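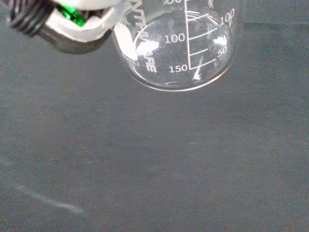

A gripper finger against the side of a graduated glass beaker.

A thousand beakers won't make a chemist

There is a number that gets read out whenever a robotics group asks for money, and it is the number of examples. Welthorpe, where I spent a Monday watching the Momia project gather its own, has set its sights on 1,000. The figure was on the first slide I was shown. What would be in them came several slides later.

I don't doubt the effort. Someone guides an arm through a small job of laboratory work, the joints and the cameras are recorded, and the whole thing is filed as one more example for the system to learn from. On a good day they manage 48. By four in the afternoon I had stopped asking what was new about the next one.

Variety is the weak spot. A learning system fed the same black cloth, day after day, may learn something about cups and scales. It may also learn something about black cloth. The people doing the recording know this perfectly well, and they move things a little between takes. A little is what you can manage when there are 3 more to get through before lunch. 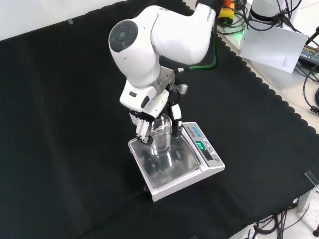
Abella, reading a draft of this piece, thought I was being unfair: "You have to start with dull examples. If it can't learn from those, the interesting ones are wasted on it."

Fair enough, as far as it goes. But dull examples have a way of becoming the whole collection. They are cheap, they rarely need to be thrown out, and they push the total up. The clumsy attempts, where a grasp goes wrong and has to be put right, are the ones I would pay for. At Welthorpe 64 of those had been marked for deletion.

A scale at least gives you a figure to hold the machine to – grams are hard to argue with. I would like to see far more of that, and the readings published beside the totals.
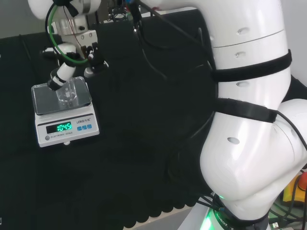
What Totell should ask before it pays

Totell is considering a second round of funding. It should ask to see the deleted attempts first, and then ask for a test on a bench the system has never met, with glassware bought that week. If the results are poor, fund the work anyway, but pay for different rooms and different hands – and leave the target number off the first slide.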